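Arm cell, bench 2
2018-05-10

Moved the whole cell off the trestle and onto the big bench so Jae-hoon Ha can have the trestle back for the Orlow lathe. Fresh brown paper down first, then blue tape for the grid. I used the 50 mm roll for the old layout and it ate too much of each square, so a narrower one this time. The squares are by eye and want checking with a rule before anyone types them in as coordinates.

Belt supply is the Dumitrescu unit from the Flosville job. Speed pot is at 49 on the dial. Below that the belt sticks on the join, above it the blocks arrive faster than I can log them. Baud rate on the belt controller is still the default, leave it.

Pick routine for the foam pieces is version 3 of Jae-hoon's script with my offsets pasted in at the top. Wrist camera goes to the left-hand USB port. If you swap the two over, the script starts without complaint and then reads the wrong view.

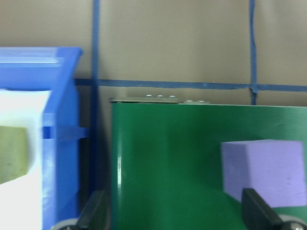

Foam pieces, bin and green belt, from the wrist and from over the bench.

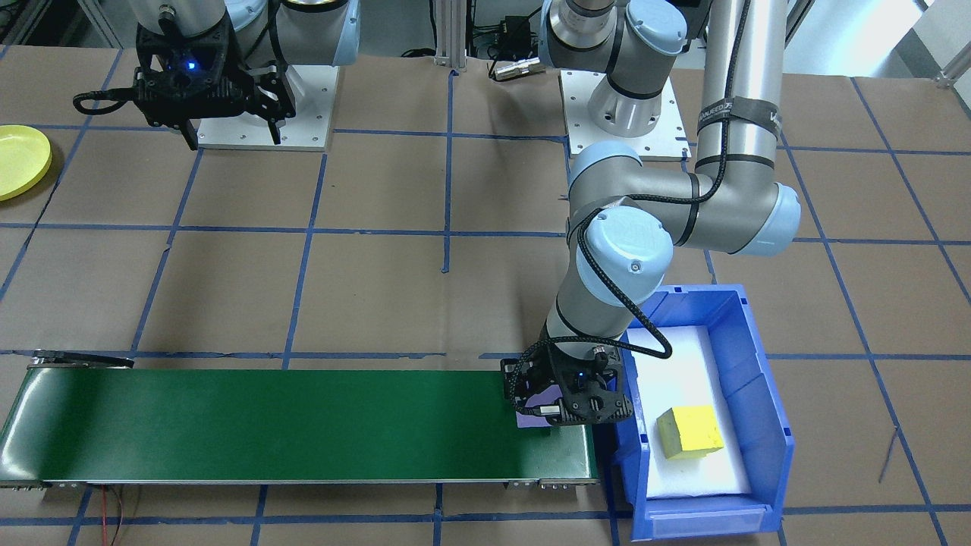
Open jobs:

Approach height. I have it set from the old bench and the new one is lower, so the z values all need shifting. Do one arm, run it slowly, then copy across.

Wires under the belt need a clip before the next long run. There should be a bag of them in the Vostthorpe box, second shelf.

Gripper force. At 3000 in the config the foam keeps a dent for a good few minutes, and the next pick on the same block goes off to one side. Tried a lower value in March and dropped too many. Will step down in small amounts and write each one in the back of this book.

Homing. Both arms home at the same time on power-up and I don't like how near the elbows get. Added a wait to the second one in the start script. Not tested from cold yet, so keep a hand on the stop button.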